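Search this site Go

Filed under: Furniture, Small Rooms, Things We Were Talked Into

The Low Table: a Gallery

I should say up front that I don't believe in low tables. They collect mail, they catch shins, and you can't eat at one without folding yourself in half. Zuredura sells theirs as "a table for the way you live now," at a price that came to 341 with delivery, and I wanted to see what the way I live now was supposed to look like. So it has been in the front room since October, and I've been putting things on it.

The claims, as printed on the leaflet: assembles in 8 minutes, holds a week's groceries, disappears into a small room. I got 36 minutes, and I own a decent screwdriver. The groceries part I was willing to test. As for disappearing, a table with black legs on a pale floor is going to do no such thing, whatever the catalog says.

Most of the trial was done with cans. Books would have been kinder, but books don't roll off and land on your foot. Big cans also show up a top that isn't level, which was my complaint with the Andside table I sent back last year (order 3699, still waiting on the last of the refund). 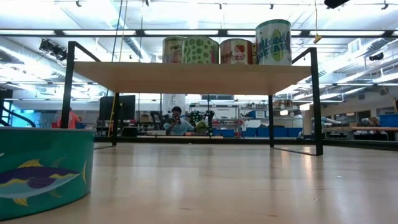 Four big cans in a row on the light wood top, a green one with dots second from the left, the potatoes at the right. The teal container with the fish on it stayed in front.

Petronella Hlongwane wrote in to say that all this proves is that a table can hold cans, and that any plank on two boxes would do the same for nothing. What she wants to know is how the legs hold up once somebody sits on it, which in her house happens every single evening. Her Urnano lasted one winter before the top started to creak, and she'd been promised ten years.

Fair enough, and I don't have an answer. The leaflet says nothing about sitting. It has a paragraph on "everyday loads," a phrase I've learned to distrust, and a drawing of a vase. I rang the shop on Pretorius and was told the frame is "very strong," which is what they told me about the last one.

What I will grant is that the thin legs make sweeping easier, apart from the bar down at floor level, where crumbs go to retire. The wood top is plain and I like it plain. I'm less sure about the finish, which the shop calls wipe-clean and which I've only had for a few months. Coffee rings will settle that one.

More cans to follow if the table lasts, and a bag of potting soil if I'm feeling mean. The sitting test is Petronella's if she wants to come over and do it.

Tags: low tables, storage, pantry, doubtful purchases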